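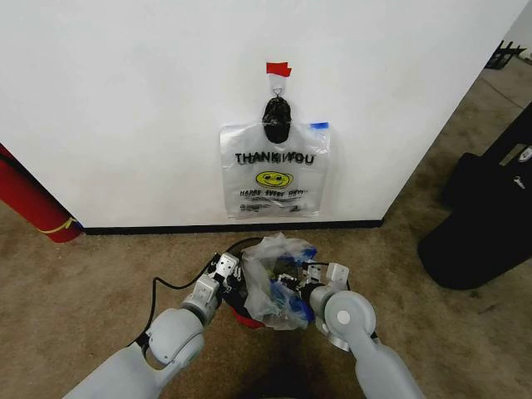 The reading room should stay open in the evening, Negin Esfahani told the school board of Usitz in November, and it should carry the name of the teacher who started it. The board has now agreed to both requests.

USITZ, 16 February 2019. Golestani Elementary School announces that its library will be named the Lalis Reading Room, in memory of Mrs. Lalis, who taught at the school for 12 years and who opened the first book corner in a former storage room.

The new name will be used from the start of the next term. From the same time the room will be open until the early evening on school days, for pupils and also for their parents. Until now it was closed after the last lesson.

The collection has 2,210 books. A part of them came from families of former pupils, and they are written in 9 languages. The school wishes to keep this variety and will continue to accept books in good condition, but it asks the families to call the office before they bring them. Textbooks and encyclopedias can not be accepted.

"I was a young teacher when she gave me my first list of books to read with the class," said principal Manouchehr Rahimi. "I still have this list. I am glad that the children will see her name on the door every morning."

The longer hours are paid by a grant from the Drundix Fund. The grant covers the salary of one part-time librarian and the purchase of 15 new chairs. It is given for one school year, and the school will apply again when this period is finished.

A short naming ceremony will take place in the reading room. Former pupils of Mrs. Lalis are invited, and those who wish to read aloud from a favorite book should give their name to the school office in advance. Places are limited by the size of the room.

Press contact: School Office, Golestani Elementary School, Usitz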